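From: Magnus Semple
To: shared-equipment list
Date: 13/11/2023
Subject: Re: [shared-equipment] Villow two-arm kit, trial offer and January deadline

Replying to the whole list, as three of you wrote to me privately with the same question. The offer I'm answering is quoted below, trimmed to the parts that matter.

> Nullovbridge is pleased to extend the Villow bench kit to
> member workshops on a rental basis. The kit comes with two
> arms, grippers, the control software and the Textile Handling
> pack, which lets the system pick, sort, fold and stow cleaning
> cloths and towels straight out of the box.
>
> Monthly rental is $380 per bench, including remote support.
> Members who sign before the end of January will have the
> setup fee waived.
>
> Typical users report that Villow is doing useful work within
> 55 minutes of unpacking. No programming is needed. The system
> adapts to your own materials and your own bench layout.
>
> We would be glad to arrange a hands-on visit for any workshop
> still making up its mind.

I took them up on the visit. They let me bring a bag of our own cloths and stay for most of a day, which was decent of them, and the two people who ran the bench answered what I asked without reading from a script. I want that on record before the rest, because the rest is less friendly. My complaint is with the offer as written and with what we would be signing.

I'm going through it point by point. Skip to the end if you only want to know how I'd vote.

1. "Straight out of the box"

I can't confirm this, as I didn't see a box. The bench was set up when I arrived. I asked how long it had been standing there and was told "a while." I asked whether they could take it down and put it up again with me watching, and that wasn't possible on the day.

The 55 minutes, by the way, starts when the arms are already bolted down and powered. It's in a footnote in the longer PDF, the one that didn't go to the list. So it leaves out the part our people would swear at most: mounting, cabling, finding somewhere to put the controller, and making sure no one trips over any of it. If someone at Skusov has put one of these up from nothing, please write in. I'd like a real number from someone with no stake in it.

2. "Pick, sort, fold and stow"

These are four different jobs and they shouldn't share a price. Picking is the strong one. Give an arm a cloth with a bit of a ridge standing up and it will usually get hold of it and put it somewhere sensible. Thin cloths lying flat are much worse, and I'm told this is known.

Sorting was by color and by nothing else. I had two whites in my bag, a lint-free one and an ordinary one, and as far as the software cared they were the same cloth. For us that is the entire point of sorting. A lint-free wipe in the wrong bin is a wasted wipe, or worse, a scratched part.

Folding I saw done slowly, with small cloths only. What came out I would call a loose bundle. When I brought over a bath-size towel I was asked, politely, to put it to one side.

Stowing worked if the bin was where the system expected it. I'd score that a pass.

3. "Adapts to your own materials and your own bench layout"

The materials claim I've dealt with. On layout, I moved one bin by about a hand's width and the operator had to stop and run a short calibration. It's quick, and it's done from a menu, so "no programming" is fair enough. But "adapts" makes it sound as if the machine does the adapting. A person did it, and a person who knew which menu.

The spray bottle interested me more than the cloths. We all have one on every bench. I asked whether the arm would pick it up and use it. The reply was that spraying is "on the roadmap" and that for now the bottle is there so the arms have something to work around. Fine, but then the phrase "complete bench cleaning workflow" has to come off page two of the PDF. Moving cloths about is a fraction of cleaning a bench.

4. What it looks like when it's running

For those who have only seen the brochure, two pictures from the visit. The first has an arm at the front bin with a blue cloth, and the second is from the side, a gripper low over a white one.
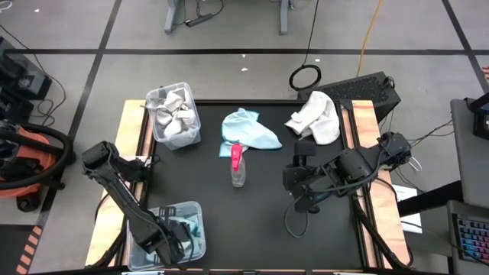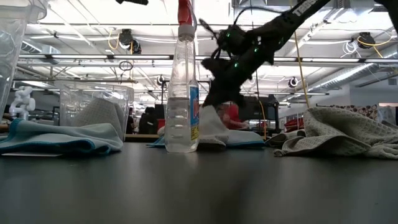 5. The success figure

The longer PDF says 314 successful picks in a row. I asked for the log. What I was shown on screen was a table with a column headed "result" and a column headed "assist," and the second one was not always blank. An assist, when I asked, is when an operator nudges the cloth or taps "retry." Assisted picks count as successful. Nobody was hiding this from me, they scrolled to it themselves, but the brochure has no mention of it.

I would also like to know what the run was made of. The same cloth picked over and over is a very different test from a bag of cloths that have been through the wash a hundred times and gone stiff at the corners. I asked for the list of materials and was promised it by email. It hasn't come. If it does I'll forward it and take back whatever needs taking back.

6. Who stands next to it

This is the one I'd push hardest on. At no point in my visit was the bench left alone with the arms live. The answer on unattended running was that it is "supported for approved layouts," and when I asked who approves a layout, the answer was Nullovbridge, after a site survey, which is charged separately. The price of the survey isn't in the offer.

So for the rental we get a machine that moves cloths from one place to another while one of us stands there. I can move cloths from one place to another while I stand there.

Floor space, too. Don't plan on the table alone. You need the controller, the cables, somewhere for the screen and keyboard, and room to walk around all of it. In our place that means losing a second bench, and I'm not willing to ask the evening group for that.

7. The contract

A few lines that bothered me, in no special order.

– The minimum term is a year, which the message to this list leaves out. "Monthly rental" is how it's billed.

– Gripper pads are a consumable. They're included for the first quarter and after that they're extra. I asked how long a set lasts and got "it depends on your materials," so assume the worst if you handle anything abrasive.

– Remote support means they can see through the cameras. There's a clause on what is kept and for how long and it is short and vague. Workshops with open hours should read it twice. Ours would need signs up, and I'd want our members asked first.

– The waived setup fee is only waived if you stay the full term. Leave early and it comes back on the final bill.

None of this is outrageous for rented machinery. It's just a long way from what landed in our inboxes.

8. Compared with what

Strachan were mentioned on this list in the spring and I did ask them. Their kit is one arm, it doesn't do cloth at all, and they said so in the first line of their reply. I found that refreshing, but it doesn't help anyone who wants cloth handled. There may be others. If you've had a quote from elsewhere, post it, with the minimum term included please.

And then there's the boring option. We went through our own cleaning routine last week and the time goes on wiping down, then on putting tools back. Sorting the cloths is a few minutes at closing, done by whoever is chatting by the laundry bag. I couldn't find a way to make the rental pay for itself even if every pick worked.

9. Where I come down

For my workshop it's a no. I won't be signing before the end of January, and I don't much like being hurried by a discount on a fee whose size I had to ask for.

I can see a case for somebody else. If you teach, and you want two working arms on a bench that students can stand around and argue about, this is a tidy way to get that without building it. The arms themselves looked solid to me and the people know their kit. In that case I'd ask for the following in writing before you sign anything: the assist rate with your own cloths, the cost of the site survey, the price of the pads, and a break clause at six months.

I'd also ask for the install to be done with you in the room and a clock running.

Two people asked whether the list could negotiate a group rate. I put it to them and the answer was "possibly, above a certain number of benches," with no number given. I'm not volunteering to chase that. If someone else wants to, I'll send over my notes and the PDF, which is too big for the list server.

My bag of cloths came home one short, so if anyone else goes on a visit, mine is the gray one with the frayed hem.

Magnus Semple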